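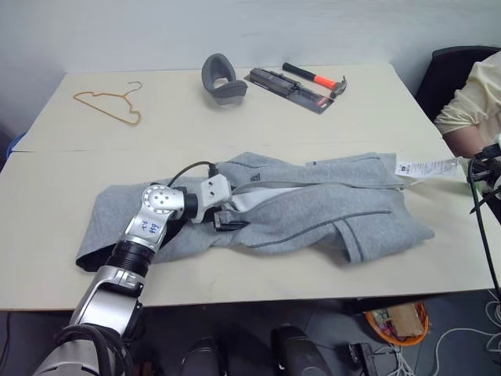

A claw hammer with an orange-red and black handle, on a table beside a tool case.

Conflict and Security, handout 6
Border incidents and how they escalate: the Bistach crossing

Read this before the seminar. It goes with the chapter on signalling and replaces last year's handout on the same topic. Queries to Aniela Kwiatkowski.

1. Background

Bistach is a road crossing on the Taton river, with Marchal on the west bank and Siltau on the east. The 1974 treaty put the border along the middle of the river. It said nothing on what should happen if the river moved, and after two bad floods the main channel now runs well to the west of the old line. Siltau treats the land left behind as its own. Marchal says the border stays where it was drawn. The strip has no town on it, only grazing land and a pumping station that serves farms on both sides.

2. Sequence of events

Spring: Siltau posts 38 border guards at the pumping station. Marchal sends a note of protest and gets no reply for three weeks.

Early summer: Marchal closes the crossing to lorries. Cars and foot traffic are still let through. Siltau answers by stopping fuel deliveries to the west bank.

Jul 25, 2018: shots are fired near the bridge after dark. Two Marchal guards are wounded. Each government says the other side fired first.

The following week: Marchal moves 600 troops to within a short drive of the river. Siltau moves 400 and calls up part of its reserve. Both describe these steps as defensive.

November: talks open at a monastery upstream. They produce a hotline between the two local commands and a shared rota for the pumping station. The border line itself is left for a later round.

3. Terms you will need

Escalation ladder: a way of setting out a crisis as a series of steps, each more serious than the last. States can skip steps, and often disagree on which step they are standing on.

Audience costs: the price a leader pays at home for making a threat and then backing down. Compare the speeches made in the Marchal parliament with the wording of the private notes.

Security dilemma: one side's measures to protect itself look like preparation for attack to the other. The reserve call-up is the usual case discussed here, but look at the fuel stoppage too.

Off-ramp: an arrangement that lets both sides step back without admitting fault.

4. Points on the sources

The Siltau army report runs to 86 pages and is almost silent on the night of the shooting. The Marchal press statements are fuller, but they were revised twice, so check which version you are quoting. Local radio transcripts are in the reading pack. They disagree on the time of the first shot by more than an hour.

5. For discussion

Was closing the crossing to lorries a threat or a sanction? Does the label matter to how Siltau read it?

Why did the talks deal with the pumping station before the border?

Bring one page of notes on either question. Groups will be the same as for handout 5.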